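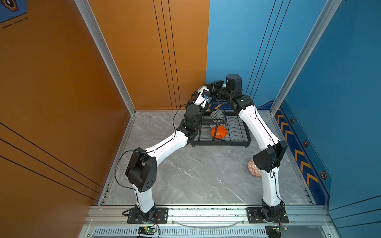

Trois mois que le carnet d'étude biblique Ilby traîne sur ma table de cuisine, entre les factures et le pot à crayons, et je me décide enfin à vous en parler ! Plusieurs d'entre vous m'ont écrit après mon billet sur les bibles à grandes marges, alors voilà mon avis, sans filtre (et je l'ai payé de ma poche, je précise).

Dernière mise à jour : juin

Ce que c'est

Un gros carnet relié, édité par Presex, pensé pour suivre les Psaumes sur l'année. À gauche, le texte du passage avec deux ou trois notes historiques ; à droite, des lignes pour écrire. Les notes sont signées Serpil Güneş, que j'avais découverte avec son petit livre sur Ruth, et on retrouve bien son ton : elle pose une question, elle vous laisse mariner, et elle ne revient dessus que plusieurs pages plus loin. Au psaume 88, j'ai refermé le carnet et je suis allée marcher un bon moment. C'est vous dire.

Le papier

Je souligne tout, je surligne, je rature, bref je suis une brute. Le papier de 100 grammes tient très bien le stylo bille et les crayons de couleur. Le feutre, par contre, traverse ! J'ai massacré le psaume 23 dès la première semaine et je m'en veux encore. La reliure s'ouvre bien à plat, sauf au tout début et à la toute fin, où il faut appuyer un peu avec la main.

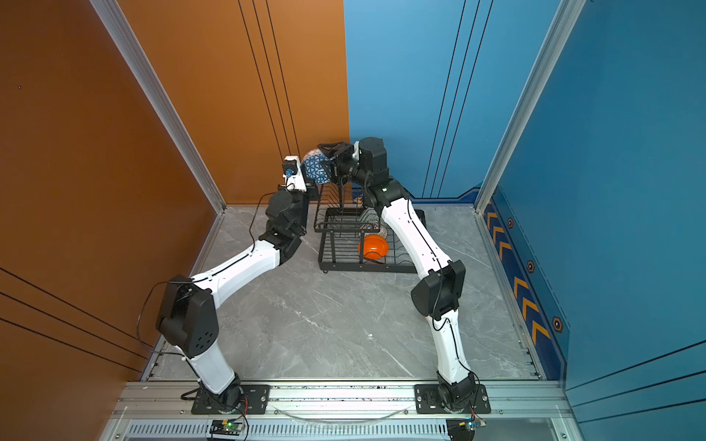 À plusieurs

Nous sommes 4 dans mon petit groupe du samedi matin, et nous avons essayé de l'utiliser ensemble. Bilan mitigé. Les questions de gauche sont très personnelles (« à qui n'as-tu pas pardonné ? », avant le café, merci bien), et Eylül Bayram, qui anime chez nous, a fini par en écrire d'autres sur une feuille à part. Pour un groupe, je préfère nettement le livret Sezer, plus sec mais mieux découpé. Si vous êtes du genre à prier seule, tôt, avec la maison qui dort encore, prenez le Ilby les yeux fermés.

Ce qui m'agace

L'index ! Il y a 11 thèmes en tout et pour tout, et « lamentation » n'y figure pas. Dans un carnet sur les Psaumes, quand même... Les renvois utilisent aussi la double numérotation, hébraïque et grecque, mais pas partout, et je me suis perdue deux fois entre le 113 et le 116. Et puis le ruban marque-page s'effiloche, j'ai mis un point de couture au bout.

Je le rachète ?

Oui, et j'en ai déjà commandé un pour ma belle-sœur, à la librairie Flalcombe (ils l'avaient en vert, le mien est d'un beige un peu triste). Il paraît qu'un volume sur les Proverbes est en préparation. Si l'une de vous l'a vu passer quelque part, dites-le-moi en commentaire !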